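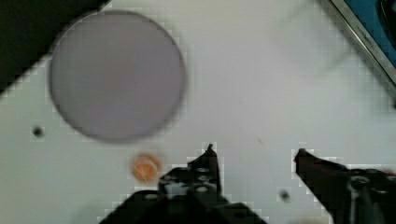

The Codus group met to go over the wrist-view results and settle what goes into the December write-up. Siebe Hoekstra opened with the short version: training on the wrist camera together with the overhead and side views beats either fixed view on its own, and the margin is bigger than any of us had guessed. The discussion then went to what the wrist camera is good for and what it is bad at. At this sort of distance the large plate comes through as a soft grey-lavender disc and the small orange piece beside it could pass for a coin, but the position of both fingertips against the table is plain, and the policy seems to be leaning on that. There was real excitement in the room over this one.

Codus project meeting, Fallville lab
21 April 2020
Chair: Siebe Hoekstra
Present: Codus group, two people from the Okach software team, one visitor from Lambrechts
Apologies: one, from the statistics side

1. Minutes of the previous meeting
Accepted with one correction. The item on camera calibration should have read "before each block of episodes", as the tabletop gets bumped more often than we admit.

2. Data collected to date
We now have over 3000 teleoperated episodes on the kitchen table. Of these, 985 have had their instructions rewritten by a second person who watched the episode without seeing the original wording. The rewritten instructions are noticeably more colourful ("pop the red packet in the green dish") and a fair bit messier, and the group was keen to keep them that way. The Okach team asked if spelling mistakes should be fixed. Agreed to leave them in and record them as they are.

The tagging tool in Okach now lets an annotator mark the moment of first contact with a single key. Everyone who has tried it is a fan. Old episodes still need to be run through it.

3. Results of the comparison
Siebe presented the held-out evaluation, 415 trials, with object layouts that did not appear in training. Three versions of the policy were compared: fixed views only, wrist view only, and the combined one. The combined policy came out ahead on every task family, and the biggest gain was on picking things out of containers, where the fixed cameras often have the fingers hiding the very thing they are meant to grasp.
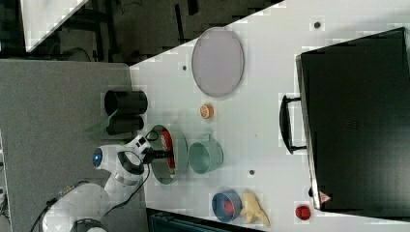
The side view earns its keep in a different way. When the arm has to reach across to the far part of the table, the policy with no fixed view tends to wander, and it loses track of which dish it was sent to. Adding the side view back in fixes most of that. The chair's reading is that the policy uses the fixed views to choose a target and then hands over to the wrist view for the last stretch – a lovely result if it holds, and one we did not build in by hand.

A question from the Lambrechts visitor: could the handover be an artefact of how the operators drive? Operators slow right down near the object, so the wrist frames from that part of an episode are over-represented. Good discussion. It was agreed that this is a fair challenge and can be tested by resampling the episodes to constant speed. The Okach team think the resampling is an afternoon's work.

The wrist-only policy was surprisingly decent on short tasks. Siebe would like to give it a paragraph of its own in the write-up and the group supported that.

4. Failure review
We watched the failed trials from the combined policy one after another, grouped by object. Round items near the table's mounting holes came up again. The policy sometimes aims at a hole as though it were something small and dark to be picked up. A couple of people laughed, then someone pointed out that from the wrist the holes are just fuzzy dark dots, and it is hard to blame the network. Proposed remedy is to collect more episodes in which the target sits beside a hole.

Tall items held near the toaster oven are the other trouble spot. The grasp itself is fine in most of them; it is the final placement that goes wrong, and the oven's front confuses the depth estimate. Siebe suspects reflections on the metal. The group would like to see this with the lighting changed before anyone commits to an explanation.
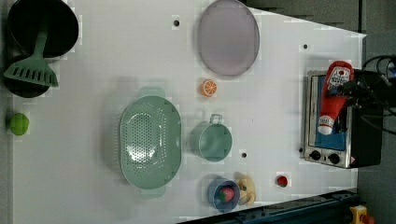
Red ketchup bottle in the gripper at the toaster oven, rest of the table set with toy kitchenware.

5. Write-up
Working title stays as is for now. The paper will have 4 main figures, and the handover plot goes first. Siebe to draft the method section; the Okach team to write up the annotation tool in a short appendix. Some disagreement on whether to include the speed-resampled results in the main table or alongside it – left until we have seen them.

6. Actions
Resample episodes to constant speed and rerun the comparison: Okach team.
Collect near-hole episodes, round items first: Fallville operators.
Repeat oven placements with the overhead lights off and a lamp to one side: Siebe.
Run contact tagging over the older episodes: shared, sign up on the whiteboard.
Send the visitor a copy of the evaluation protocol: Siebe.

7. Other business
The spare wrist camera mount has a cracked tab and a new one is being printed in a darker grey. Next meeting once the resampled numbers are in.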